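Share 14 | Comments 7
15 Jun 2026

Korkdale recycler seeks funds for second robot cell

The Durik computer recycling centre in Korkdale wants to buy a second robot arm for its dismantling line, and has asked Plalunbridge council to cover part of the price in next year's equipment budget.

Councillors were given the request at Thursday's works and waste meeting. A decision is due in September, when the capital program for the region's waste services is settled.

The centre takes in desktop computers, screens and printers from schools, offices and household drop-off days. Machines that can be fixed are sold on. The rest are taken apart so the boards, drives, memory and metal can go to separate buyers, who pay more for sorted parts than for mixed scrap.

Most of that work is still done at hand benches. One bench has been given over to the robot arm, which is being set up to work inside desktop towers once the side panel is off. Operations manager Sanaa Badawi told the meeting that towers were the obvious place to begin, as the centre receives more of them than anything else and the big office models tend to arrive in batches of the same type.

"If a government office clears out a floor, we get the same case over and over," Badawi said. "That suits a robot. A mixed pallet from a drop-off day doesn't, and I don't want anyone on council thinking it does."

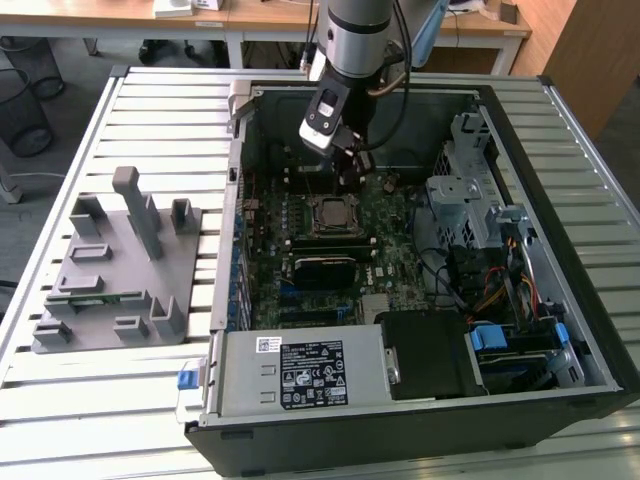 Khadija Kabbaj asked whether the centre would be better off putting the same money into wages, saying a trained person at a hand bench could deal with any brand that came through the door and didn't need a service contract. She said she would want to see the cost per machine for both before she voted for anything.

Badawi said that comparison was being prepared and would be in the September papers. She said the centre had found it hard to keep people on the towers, where the job is repetitive and hard on the wrists, and that no positions would be cut if the second cell went ahead. Staff would move to laptops and printers, where there is a backlog.

The written request sets out what the centre wants to buy. Besides the arm itself, it lists a gripper, a camera, a slatted aluminium bench, guarding, a control computer and a spare gripper to be kept on the shelf. Installation and electrical work are priced separately, as the bay earmarked for the cell has no suitable supply at present.

Fixtures are a small line in the budget but took up a good part of the discussion. The centre prints its own in plastic, and a new plate takes 7 hours on its printer. Lertchai Bunnag, who looks after the bench, said the printed parts were cheap enough to throw away and redo when a slot was too tight or a post was in the wrong spot. He has asked for a second printer, and said that if only one item on the list could be approved this year, he would take the printer.

Two suppliers have quoted for the cell. Lamrani, which also services the centre's baler, offered a package with training and a service agreement of 2 years. The other quote was lower but left out the guarding and the travel costs for call-outs. Neither figure was made public, as the purchase would still have to go to tender.

Council staff raised several points they want answered before then. One is who owns the equipment if council pays for part of it and the centre's operating contract is not renewed. Another is floor space. The bay is used for storing pallets of screens in the busy weeks after the end of the financial year, and the pallets would need to go somewhere else.

A third point was software. Staff noted that the quotes treated updates differently, with one including them in the service agreement and the other charging a yearly fee from the first anniversary. Finance officer Siham Fakhoury said she had asked both suppliers to price the equipment over its full working life, including grippers, cables and updates, so the two could be laid side by side.

"The purchase price is the part everybody looks at," Fakhoury said. "I'm more interested in year four."

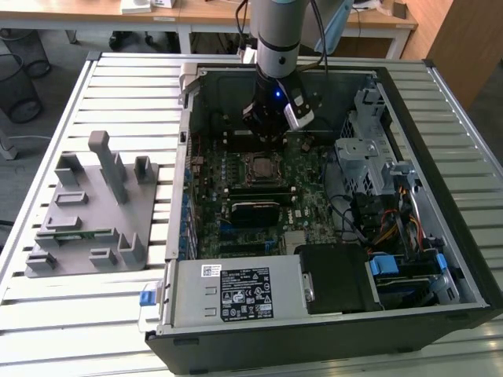 The timetable is also open. Badawi said delivery would take 109 days from the date of an order, so an approval in September would not put a working cell on the floor until well into the new year. Setting it up for the first few case types would take longer again. She asked councillors to budget for staff time during that period, when Bunnag would be away from his usual duties for much of the week.

The request does not give a target for the number of machines a second cell would handle. Badawi said she would rather bring councillors a figure measured on the existing bench than a supplier's estimate, and that logging had started this month. The trial is to cover 300 towers, with each one recorded by model, the parts to be removed and the amount of help needed from a person. Towers that are rusted, dented or have a case lock still in place will be logged as well and sent to the hand benches.

Leasing was discussed briefly. Bouchra Ghoneim told the meeting the centre had looked at a lease for the first arm and decided against it, as the terms did not allow changes to the gripper. She said that might be worth asking about again, given that more leasing companies now deal in this sort of equipment.

The meeting voted to note the request and refer it to the September budget session. Councillors also asked for a visit to the centre before then, to be arranged through the clerk's office.

Written comments on the draft capital program can be left at the council office or the Korkdale library. The draft will be on the counter at both from the start of next month.

Comments (7) | Share this story

Related
Drop-off day for old screens moves to Korkdale showgrounds
Baler repairs push up Durik centre's yearly costs
Plalunbridge council opens draft capital program for comment
School laptops wait in line for repair
Library to keep Saturday hours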